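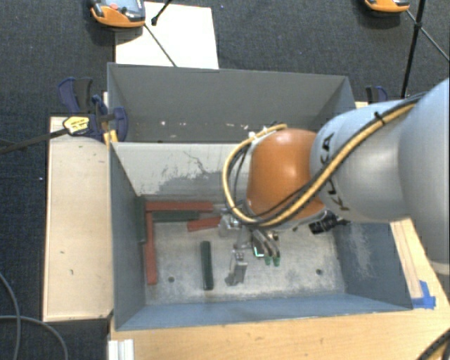

Collecter des essais de prise en bac : la procédure courte

Mise à jour avril. Remplace la vieille page du wiki Slaoui, qui parlait encore de l'ancien format de fichiers.

Ce qu'il vous faut
Un KUKA avec sa pince, un bac gris à parois inclinées, des blocs de bois rouges et vert foncé. Deux serre-joints pour tenir le bac, un de chaque côté. Le logiciel d'enregistrement (Sivlow chez nous, mais n'importe quoi qui horodate proprement fera l'affaire).

1. Fixer le bac
Serrer fort. Un bac qui glisse de quelques millimètres et toute la calibration part à la poubelle. On a perdu 604 essais comme ça, dossier entier. Vérifier au début de chaque série, pas seulement le matin.

2. Caméra
Fixe. On n'y touche plus. Si quelqu'un la bouscule : recalibrer, nouveau numéro de série, et on le note dans le journal. Ne pas mélanger avec la série d'avant.

3. Disposer les blocs
Varier ! Des barres collées contre la paroi, des barres couchées côte à côte, une toute seule au milieu. Les cas faciles le réseau les apprend vite, ce sont les coins qui manquent toujours. Ne pas ranger par couleur, sinon il apprend la couleur.
Redisposer tous les 200 essais maximum, même si tout marche bien.

4. Lancer
Vitesse réduite pour les dix premiers. Regarder le faisceau de câbles quand le poignet tourne, il doit garder du mou. Puis vitesse normale.
Le script tire un point, descend, ferme les doigts, remonte, relâche. Une image avant, une image pendant la descente, une après.

5. Étiqueter
Trois étiquettes : prise, raté, douteux. Douteux = le bloc est monté puis retombé, ou les doigts en tiennent deux. Garder les ratés ! Sans eux le modèle croit que tout s'attrape. Sur notre dernière série, 3755 essais, dont 634 douteux relus à la main par Yao-tsung Hsiao, et ça se voit dans les résultats.

6. Exporter
Un dossier par série, le journal dedans. Format Idari, version 2, pas la 1 (elle perd l'angle du poignet sans prévenir).

Problèmes courants
Les doigts tapent le fond : hauteur du fond mal mesurée, refaire le palpage aux quatre coins.
Barre debout contre la paroi, jamais prise : normal au début, ajouter des points de départ près du bord.
Images décalées : horloge du PC. Toujours l'horloge.
Arrêt d'urgence en pleine série : jeter l'essai en cours, garder le reste.

Le fichier de config est dans le dépot Grosico, dossier collecte. Pensez à changer le chemin de sortie avant de lancer, il pointe encore sur ma machine.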